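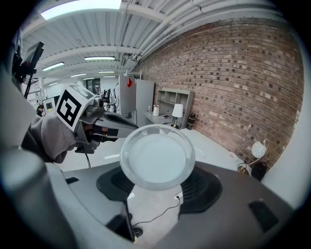

2 min read

Project report: what should our lab buy first?

When Rosalinda Cruzado and I picked this topic in October, I figured we'd spend all our time on the fun stuff (grippers!) and maybe ten minutes on a spreadsheet. Well, the spreadsheet won. Our budget was $1312 for the whole term, and I had no idea how fast that goes once you start adding up stands, cables and spare parts.

We got quotes from two suppliers. Flerano wanted $300 for each hand-held gripper, and Osman sold a plainer one for $160. I wanted the nice ones so badly -- Rosalinda talked me into pricing a full pair of each, with mounts, before I fell in love with anything.

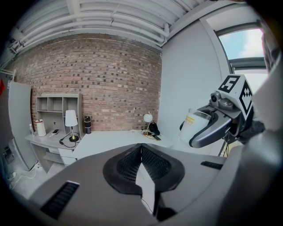
Filed under: Equipment & Budget

We put cups, bowls and plates on our task list, and that changed the order a lot. Clear dishes worried me the most, so I moved money over for spare finger pads and a box of cheap plastic cups. I also forgot power completely in my first draft. Every desk needs outlets, every cord needs somewhere to go, and power strips had no line at all (oops).
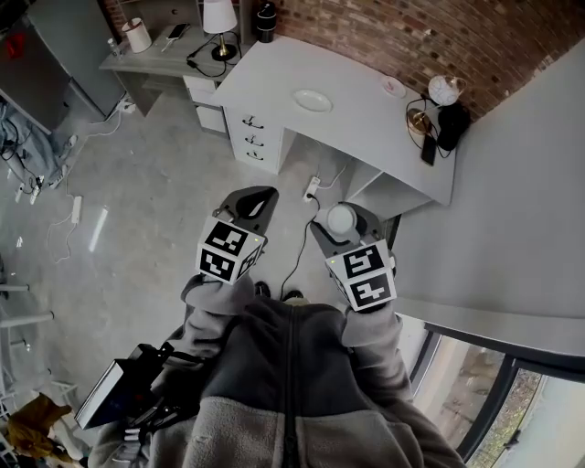
Both grippers in hand, next to the white desk.

Our plan is one pair from Flerano, which takes $600, and the Osman pair as backup for $320. That leaves $392 for mounts, strips, cups and shipping. If shipping comes in high, the second Osman gripper gets pushed to next term. Rosalinda still has to send the final order form.

-- Tala Qudah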